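2020-03-11, notebook, snack packing by hand, Gredton

Long morning, and a good one! I wanted to get the packing task back on its feet before Jolán comes over from Plarkau, because she'll be the one wearing out her wrists on it next, poor thing.

The task is the same as we left it: pick up one snack, carry it over, put it in the cardboard box, come back to the start pose, stop. I hold the gripper by hand and simply do the job myself, slowly, and the arm gets to learn from it later. We now have 463 demonstrations from this setup, counting today's, and I threw out 12 from this morning where I had rushed the close (my fault, I was talking to Matúš at the same time and you can see it in the jaw traces).

What I keep relearning is that the wrapper is the hard part and the food inside is easy. If I close on a loose flap, the packet swings like a little flag and the release goes anywhere. So now I come down over the fat middle of it, let both pads touch, wait a moment, and only then lift. It feels silly and slow when you're doing it, but the traces are so much cleaner.

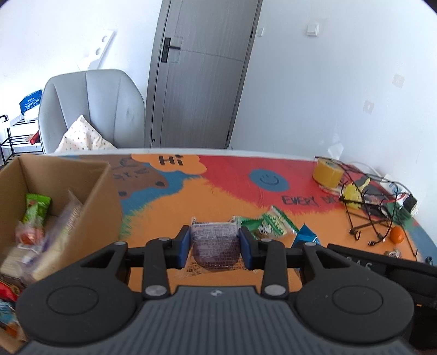 Matúš Tóth asked whether we should clear the table for these runs, and we went back and forth on it over coffee. I'd like to leave the clutter in. The painted top is busy enough by itself, and the wires make me steer a bit wider on the right, but a policy that only knows a tidy table won't be much use to the Szénási people when we show it in June. He grumbled and then agreed, more or less.

Four demonstrations had a pause of up to 4 seconds before the lift. I've kept them for now, tagged "slow", and Jolán Bognár can decide.

Still to do: re-zero the jaw width, copy everything into the Sotard folder, and try a few left-handed ones, if my left hand can be talked into it.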